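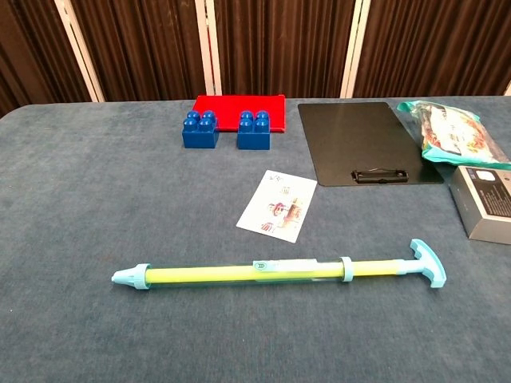 The arm dropped things 2 times out of every three last week, and I have finally stopped blaming the motors. So this post is mostly about grip, a little about cable ties, and a lot about what happens when you let an arm loose on ordinary household stuff after months of practicing on nice square blocks.

Quick catch-up if you skipped the winter posts. The arm is the one I started in December from the Tonora kit, with the wrist joint thrown out and replaced by one I printed myself (version four, the one with the fat bearing). It lives on a plywood plate in our shared workshop in Laltham, and when I want to use it I carry the whole thing over to whichever table is free and clamp it down. It weighs more than it looks. My back has opinions.

Up to now everything I asked it to pick up was a toy block. Blocks are wonderful! They have flat sides, they don't squish, and if the gripper comes in a little crooked the block just turns to meet it. I got the success rate way up on blocks and felt like a genius for a while, and then I decided it was time for a real mix. Blocks stay in, because I want something to compare against, but now there's also a clipboard, a printed card, a snack bag, a product box and a toy water gun – and that water gun has eaten most of my month.

I really thought it would be easy. It's a long tube with a handle. But the barrel is clear plastic with a yellow-green tube inside, and my depth camera hates clear plastic. It looks straight through the outside wall about half the time and decides the object is as skinny as the inner tube. So the fingers close, touch the barrel sooner than they expect to, the current spikes, and my own safety code (which I was so proud of) says "collision!" and opens the gripper again. Over and over. I watched it do that for a whole evening before I understood it was doing exactly what I told it to.

The fix was dumb and small. I stopped using depth to guess the width and just let the fingers close slowly until they feel something push back, then squeeze a tiny bit more. Then I told the planner to prefer the light blue rings, since they're solid colored and the camera can find them with no trouble. It still goes for the wrong end now and then and grabs the handle, and then the whole thing swings around like a weather vane. I kind of enjoy that one.

The card is the other stinker. A card flat on a table has no sides to grab, so the gripper just pokes at it and looks sad. I tried scooping with one finger, which worked okay on bare wood and not at all on the carpeted table, because the fingertip digs into the fuzz and stops. Right now I have a strip of silicone on one fingertip and the arm drags the card toward the table edge so it can pinch the part that hangs over. It works if the card starts close to the edge. If it starts in the middle, go make a sandwich.

Clipboard: surprisingly fine. The clip sticks up enough to get hold of, and the only real problem is weight. When the arm lifts from the clip end the far end droops and drags, so I slowed the lift way down and it's been okay since. I haven't tried lifting it with paper on it. That's a someday job.

The snack bag I was dreading, and it went better than it had any right to. Crinkly edges give the fingers something to bite on. The trouble is more that the bag changes shape every time you touch it, so the picture the camera took a second ago is already wrong. I take a fresh one right before the fingers close now. Costs a little time, saves a lot of swearing.

Okay, parts. The servo in the gripper is a Drelton, and I swapped the stock horn for a metal one after I stripped the plastic splines (twice, I didn't learn the first time). The controller board is a Salian I got secondhand, and I'd buy it again, though the connectors are miserable to unplug with cold hands. Total spend on the gripper so far is roughly 250 dollars, and I'm not adding up the rest of the arm because then I would know.

The cable ties. I had the gripper wires bundled tight along the forearm, very tidy, very pretty, and every so often the gripper would twitch for no reason. I chased that twitch through the code for days. It was a wire getting pulled at the elbow every time the arm reached far forward. I cut two ties, left a lazy loop at the joint, and the twitch has been gone ever since. If your arm twitches only when it's stretched out, go look at the elbow before you open your editor.

For testing I've settled on runs of 100 grasps with the objects shuffled between tries. I log everything to a plain text file: which object, which approach, what the current did, did it hold until the drop zone. The file is past 3000 lines and I've started to get a feel for it just from scrolling. The blocks are nearly boring. The box is fine as long as the arm comes at it along the short side. The card is a disaster with a few bright spots.

One thing I keep going back and forth on is whether to add a little suction cup next to the fingers. It would solve the card in one afternoon. It would also mean a pump, a hose along the forearm and one more thing bundled past that elbow, and I only just got the elbow happy. A friend at the workshop says do it. I'm leaning toward longer, thinner fingertips first, since I can print those overnight and it costs me almost nothing to be wrong.

Next up is printing those tips, and then rewriting the part of the planner that picks which end to grab so it stops loving that handle so much. I also need a better clamp. The one I have creeps a little over a long run, and by the end the arm is reaching for where things would be if the plate hadn't moved.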